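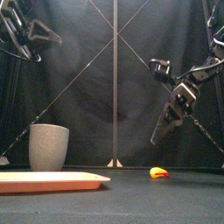
Wasstead started as a backup strip in a student paper, and now it's an 18-issue comic with one of the strangest towns I've ever wanted to move into! Geum-ok Ra writes it, Bjarke Bech draws it, and the two of them clearly love a good flood. Every November the river comes up and carries off one street, houses and all, and the people on it just keep living downstream (arguing about the mail, mostly).

Issue 15 is the one to press on friends. It gives the ferry pilot Rotach a whole silent chapter, and Bech's inks are gorgeous.

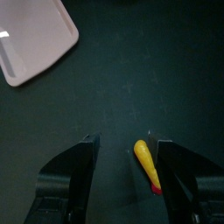

Do you need to read the original strips first?

The comic retells them in its opening issue, so start there and save the strips for later.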